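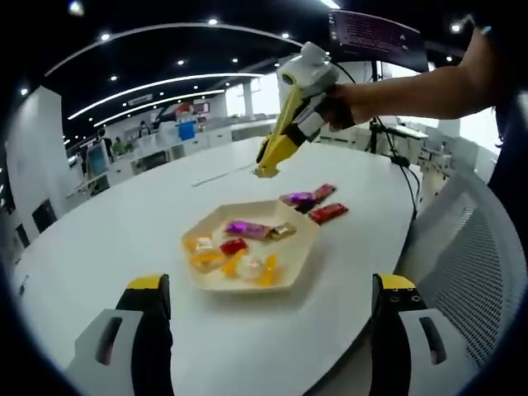

Can a robot tidy up after you yet?

Bits of it, slowly, in a room set up for the purpose. A whole kitchen after Sunday lunch is still your problem.

I'll get to how I came by that answer, but first the journey, because it was a trial. Cladus is out on the edge of Malavbridge, past the retail park, and the number 9 bus only goes as far as the garden centre. So I walked the last stretch along a dual carriageway in drizzle, clutching a printed invitation that had gone soft by the time I handed it over. They gave me a lanyard and a very good cup of tea and I forgave them everything.

The open day was on Tuesday, October 22, 2019 and it was aimed at shopkeepers, care home managers and anyone else who might one day want a machine to do the boring jobs. I spent twenty years behind shop counters before I started writing about them, so my interest is personal. I've filled more pick and mix stands than I care to remember! If something on wheels had offered to take that off me in my twenties I'd have kissed it.

I had pictured a sort of workshop, oil on the floor and people in goggles. It's an office. Rows of white desks, monitors, swivel chairs, big windows at the back, and a dark ceiling with curving strips of light that I rather fancied for my own hallway. And in the middle of the part we were shown, a big white table with sweets on it.
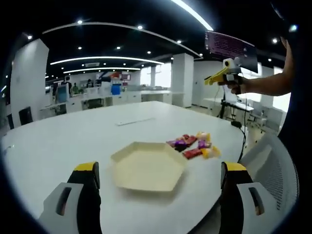
Maura Thistlewood
Shop Floor columnist

The sweets are the lesson. You don't sit down and write out instructions for picking up a toffee (I had assumed you did, pages and pages of them). A person takes a gripper in their hand, a chunky thing with two yellow-tipped fingers, and does the job with that instead of their own fingers. The movements get recorded and the software learns from them. So before the robot does anything, a human being has to move sweets in and out of a tray over and over, and they told us they like to have 500 goes at a job before they even try the machine on it.

Five hundred! I asked whether people got fed up. The answer was that you do until lunch and then you go into a sort of trance, and I remember exactly that feeling from pricing birthday cards.

We were allowed a turn. I can report that it's much harder than it looks. My hand knows what to do with a sweet, it's been practising since I was two, but put a pair of plastic pincers on the end and I was all over the place. The twisty ends of the wrappers catch. Shiny foil slides off just as you think you've got it. A flat bar lying on a flat table is a pig to get hold of, and I ended up shoving mine to the edge, which I was told kindly wasn't how they wanted it taught.
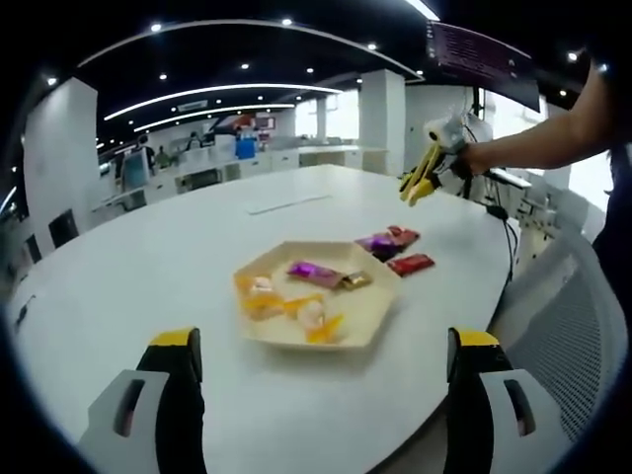

Some in the tray, some out on the table, and a gripper going in.

After the tea break they ran a demonstration on a project called Clomis, their tidying robot, in another room. It was given 5 things to put in a basket. It did the first nicely, and the second, then it stopped over the third for so long that the man beside me started checking his emails. It got there. On the fourth it closed its fingers on nothing and carried the nothing carefully over to the basket and let go of it, and I'm afraid I loved it a bit for that.

The team were very straight with us about what it can't do. Move it to a different table and it may struggle. Change the lighting, same again. Pour a bag of mixed sweets in a heap and it has trouble telling where one wrapper ends and the next begins, and of course a heap is how sweets come in real life. Nobody offered me a price or a date, and I did ask twice.

So would I put one in a shop? Not on the sweet counter, not this year. For stacking identical boxes in the stockroom overnight, with no children about, I could see it. A woman from the Yoon care homes said she'd settle for something that picked things up off bedroom floors, at any speed it liked, and there was a lot of nodding at that.

The whole visit lasted 75 minutes plus tea. They're hoping to do another in the spring, booking through the Cladus website. Wear proper shoes if you're coming by bus, and don't go hungry, as the sweets on the table are for work. I asked about that as well.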